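How Screws and Bolts Hold Things Together

Reading time: 3 minutes
Last updated: March

A bolt is a metal rod with a ridge wrapped around it. The ridge is called the thread. If you could peel the thread off and lay it flat, you would have a long, thin ramp. A ramp lets you lift something heavy with a small push, but you have to travel farther. A bolt works the same way. You turn it many times, and it moves forward only a little.

The distance from one ridge to the next is called the pitch. If the pitch is 2 millimeters, one full turn moves the bolt 2 millimeters. A bolt with a small pitch has a fine thread. A bolt with a large pitch has a coarse thread. Fine threads are good for careful adjustments. Coarse threads are faster to do up and harder to damage.

A nut is a piece of metal with a hole, and the hole has a thread on the inside. The two threads must match. If they do not, the nut will jam after a turn or two. Do not force it. Take it off and find one with the same width and the same pitch.

When a bolt is tightened, it stretches. The stretch is too small to see. The metal tries to spring back to its first length, and this pulls the two parts together. The pull is called tension. Tension presses the threads against each other, and the rubbing between them stops the nut from turning. This rubbing is called friction.
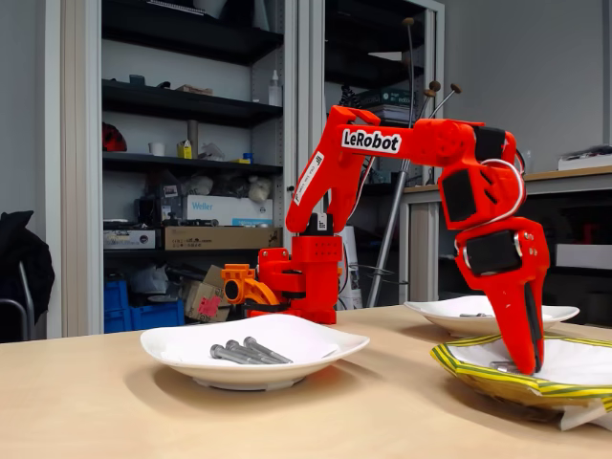

Sohail Soomro writes that his class at Skiltthorpe tried the pitch test with a pencil mark on the bolt head, and that the mark made full turns much easier to follow. He asks why a bolt can come loose even when it was done up tightly.

The usual cause is shaking. Each shake can let the threads slip a tiny amount. After many shakes the tension is gone, and the nut turns freely. Bicycles, washing machines, and trains all shake, so their bolts need extra help. A spring washer pushes back against the nut. A lock nut has a ring of plastic inside that grips the thread.

Screws are close relatives of bolts. A wood screw has a pointed end and cuts its own path into the wood. It does not need a nut.

To measure pitch at home, lay a ruler along a bolt. Measure the distance across ten gaps between ridges, then divide by ten.

We use cookies to remember your reading settings. Accept / Manage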